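3. Contexto y procedimiento

3.1. El programa de demostraciones de Gullton

El sitio histórico de Gullton conserva el trazado de un puesto militar de mediados del siglo XIX, con dos barracones reconstruidos, un polvorín original y la explanada en la que se practica el tiro de salva. Desde la reapertura del polvorín, la entidad gestora, Vosance, mantiene un programa estable de recreación histórica que comprende instrucción de infantería a pie, manejo de carabinas de dragones y servicio de una pieza de artillería de campaña. Las demostraciones se concentran en los meses templados, si bien en enero se celebra una jornada reducida dirigida a centros escolares de la comarca.

El presente trabajo se ocupa de un aspecto poco atendido en la bibliografía sobre recreación: la transmisión oral de las voces de mando y su fijación por escrito en los grupos de aficionados. Los reglamentos de la época describen con detalle los movimientos, pero dejan un margen considerable a la cadencia, la entonación y las pausas entre la voz preventiva y la ejecutiva. Ese margen lo han llenado los propios recreadores mediante acuerdos tácitos que varían de un grupo a otro y que rara vez se documentan.

3.2. Participantes

Se trabajó con 28 recreadores en activo, todos ellos adscritos al programa de Gullton y con una antigüedad mínima de dos temporadas. La mayoría pertenecía a la sección de infantería; el resto se repartía entre dragones y artillería. La coordinación de los ensayos corrió a cargo de Consuelo Pastor, responsable de interpretación del sitio, quien facilitó asimismo el acceso a los cuadernos de instrucción conservados en el archivo interno.

Los participantes firmaron un consentimiento en el que se especificaba el uso de las grabaciones de voz. No se recogieron datos personales distintos de la sección, la antigüedad y la función desempeñada durante la demostración. Dos personas que en origen servían en infantería habían pasado a la pieza de artillería en el curso de la temporada anterior; a efectos del análisis se las consideró artilleros.

3.3. Materiales

El corpus se compone de tres conjuntos. El primero reúne los cuadernos manuscritos de los jefes de sección, de extensión muy desigual. El segundo lo forman las grabaciones de los ensayos, segmentadas en 480 voces de mando con su contexto inmediato. El tercero, de carácter auxiliar, recoge anotaciones breves y efímeras: papeles sueltos, tarjetas y escritura en pizarra.

Este último conjunto plantea dificultades de lectura conocidas. El trazo rápido, las abreviaturas personales y el borrado parcial impiden en muchos casos una transcripción segura (figura 1), por lo que se optó por consignar como dudosa toda palabra cuya lectura no compartieran los dos transcriptores. Las anotaciones dudosas se conservaron en el inventario, pero quedaron fuera del recuento de variantes.

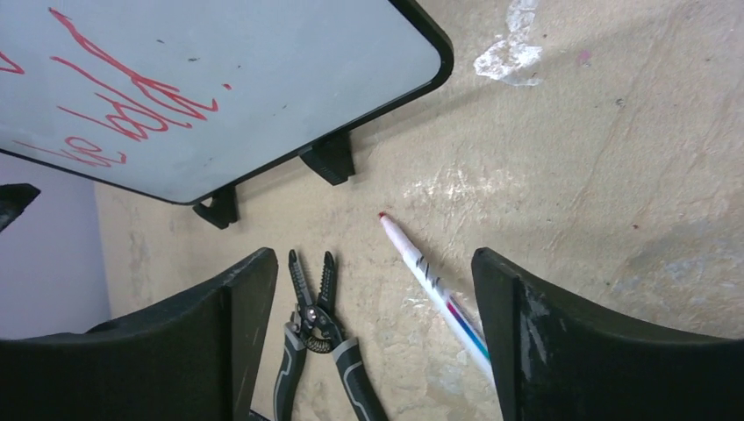
Figura 1. Escritura con rotulador rojo sobre pizarra blanca. Lectura dudosa.

3.4. Codificación

Cada voz de mando se codificó según cuatro variables: sección, fase del ejercicio, duración de la pausa intermedia y grado de correspondencia con el reglamento de referencia. Para esta última se empleó una escala de tres valores – literal, adaptada y libre – definida antes de iniciar la codificación y revisada una sola vez, tras una prueba con 40 segmentos que no se incorporaron al corpus definitivo.

La categoría «adaptada» exigió criterios adicionales. Se incluyeron en ella las traducciones que alteran el orden de los elementos, las voces abreviadas por razones de seguridad y aquellas en las que el nombre del movimiento se sustituye por una expresión de uso corriente en el grupo. Las advertencias de seguridad dirigidas al público no se consideraron voces de mando, aun cuando las pronunciara el jefe de pieza.

La codificación fue realizada de forma independiente por dos investigadores. Los desacuerdos afectaron a 54 segmentos, en su mayor parte correspondientes al servicio de la pieza, donde la orden y la confirmación del sirviente se solapan con frecuencia. Todos ellos se resolvieron mediante una nueva escucha conjunta.

3.5. Limitaciones del procedimiento

El estudio se circunscribe a un único sitio y a una sola temporada. La comparación con el grupo de Vallejo, prevista en el diseño inicial, hubo de aplazarse por la falta de cuadernos equivalentes. Debe tenerse en cuenta, además, que las grabaciones proceden de ensayos y no de demostraciones abiertas al público, en las que el viento, la distancia y la presencia de espectadores pueden modificar tanto la intensidad de la voz como la duración de las pausas.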